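Section 6. Working with Soft Goods: House Rules for Handheld Grippers 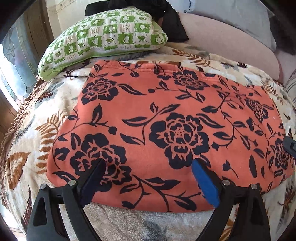
Fig. 6-1. Jaws open over a printed cloth, blue pads facing in.

I wrote this section after my second month on the fabric sessions at Hillside, and Mamta Shakya has gone through it with a red pen. It covers clothes, towels, pillow covers, anything that folds. If you're handling cups and boxes you want Section 5, and most of what follows will only slow you down.

You should already have the grippers charged and paired (Section 3). If the status light is still blinking, go back and finish that first. I've tried skipping ahead and I lost a whole Friday morning to it.

6.1 Before you start

1. Take off rings, bracelets and watches. Roll long sleeves up past the wrist, or they will end up in the linkage.

2. Wipe both pads on each gripper with a dry cloth. Lint builds up fast on fabric days and the pads start to slide. Don't use alcohol wipes, they dry the pads out.

3. Squeeze and release each gripper a few times with nothing between the jaws. It should open all the way by itself. If it sticks halfway, tag it and put it on Ravindra Pathak's shelf. Please don't oil it yourself.

4. Look over the piece you're going to handle. Pins, price tags, loose buttons and anything in the pockets come off or out before you begin.

5. Leave the surface the way you find it in the home. A bed with a fuzzy blanket on it stays a bed with a fuzzy blanket on it. We used to smooth everything out and bring our own white sheet, and Nisha Joshi put a stop to that in September. She was right, the sessions look a lot more like real life now.

Note: Busy prints on top of busy prints are fine. You don't need to swap a flowered cloth for a plain one.

6.2 Picking up and folding

1. Start with both grippers open and hold them still over the cloth for 2 seconds. Count it in your head if you have to, I still do.

2. Go for an edge or a hem. A stitched band is the easiest thing to grab — it's thicker, and it keeps its shape when you lift.

3. Bring the pads down on either side of the fabric and close slowly. You want cloth between the pads and no blanket. With a plush surface underneath this is harder than it sounds, so come in at a low angle and slide one jaw under.

4. Lift a little and stop. If the blanket is coming up too, open, set everything down and try again. Don't shake it loose.

5. Make the fold in one steady move and lay the edge down before you open the jaws. Dropping it from a height gives you a messy fold and a retake.

6. Bring both grippers back over the cloth, open, and hold still again for 2 seconds. Then press the end button.

Caution: Keep your free fingers behind the outer arms. The pivot pins move when the jaws close, and the gap beside them is just the right size for the side of a pinky. Ask me how I know!

Caution: Never pull against a snag. If a thread is caught, end the take, put both grippers down and free it by hand.

6.3 Mistakes are allowed

A missed grab is not a failed take. If you miss, carry on and try again inside the same take, up to three tries. Zerrin Kılıçarslan, who trained me, wants those left in, and she'll send your batch back if every single one looks perfect. What we do throw out: a bare hand touching the cloth, another person's face, mail or screens with readable personal details, or a take longer than 50 seconds.

6.4 Other people's homes

Ask before you move anything, even a pillow. If there are clothes lying on the bed that aren't part of the task, leave them unless the household says otherwise. Daylight from a window is okay and you don't have to close the curtains, but turn a bit if the glare wipes out your view of the cloth.

6.5 Breaks and wrapping up

Stop after 18 takes and rest your hands, even if you feel great. Your grip gets sloppy before you notice it. At the end of the session, wipe the pads again, lock the jaws closed and put the grippers in the case with the pads facing each other. Write the last take number on the card in the lid. Anything odd goes in the log under code 609, with a line on what you were folding.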